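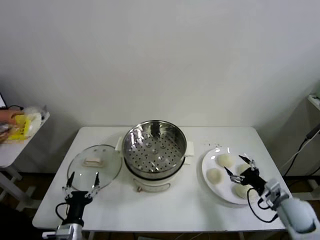
Kobzar is a two-arm robot kit for light kitchen work, sold by Setine. Small tabletop jobs mostly – moving steamed buns and dumplings between a steamer and a plate, lifting lids, setting things down again. Sold as a kit or as a monthly service. First shown in January, on sale to small kitchens and teaching labs after that.

Background

Setine began as a repair shop for lab equipment. Barnabás Oláh designed the first arm mount, Miroslava Moroz wrote the control software. Early version was called Darum and had one arm only. It could pick up a bun but could not hold a pot steady at the same time, and was dropped. Some Darum parts carried over, mainly the wrist bracket.

What is in the kit

Two arms, two grippers with two fingers each, a head camera, a small camera at each wrist, power supply, cables. The table is not included. Neither is the steamer, though the manual lists sizes that fit. Assembly takes 2 people and most of an afternoon. Cable routing is the part buyers complain of most, the loops at the wrist need slack or the joint pulls on them.

Operation

The user guides the arms through a task by hand and the software stores the motion. After enough repeats the kit runs the task alone. Setine advises 66 repeats for soft food. Hard items need fewer. Grip force is set per task, from a menu with 5 levels. Level 1 is for dough, anything higher tends to leave marks in a fresh bun.

Clear glass is a known weak spot. The wrist cameras can lose the rim of a glass plate or lid on a white table, and the maker suggests a colored mat underneath. White plates do a little better. 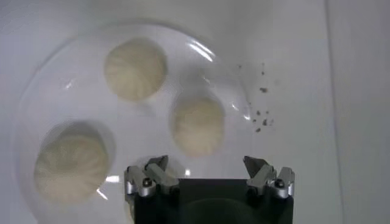 Can the grippers be washed?
The fingertips come off and can be washed by hand with dish soap. The rest of the gripper is wiped with a damp cloth and must never go under water.

Service plan

The plan is called Jurnport. It covers setup, remote help and new motion files, and costs 270 a month, billed in euros. Spare fingertips are included, motors are not. Cancelation needs a month's notice. Buyers of the kit can join later but pay the setup fee agian.

Reception

Mixed to good. Vusumuzi Molefe tested the kit in a cooking school and liked the gentle grip, less so the speed. A cook moves a batch of buns in seconds, the kit takes minutes. Antonina Prokopenko used it for teaching and found the hand guiding easy for beginers. Both wanted a better lid routine – flat knobs on glass lids are hard to grip from above, and the arm often needs a second try.
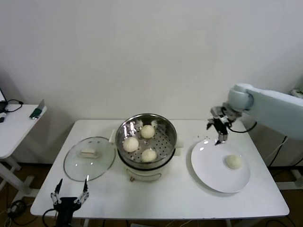 Kyrylo Melnychuk

Limits and safety

Not rated for frying or open flame. Steam is allowed for short reaches, but the wrist camera fogs and the software then pauses the arm until the view clears. Stop button on the base, a second one on a cord. Hands should stay off the table while a stored task is running. Max load is low, fine for a bun or a small lid, no full pots.

Software updates come over a wired connection only. Older Darum motion files do not load on Kobzar and have to be recorded again.

Last changed Apr 29, 2025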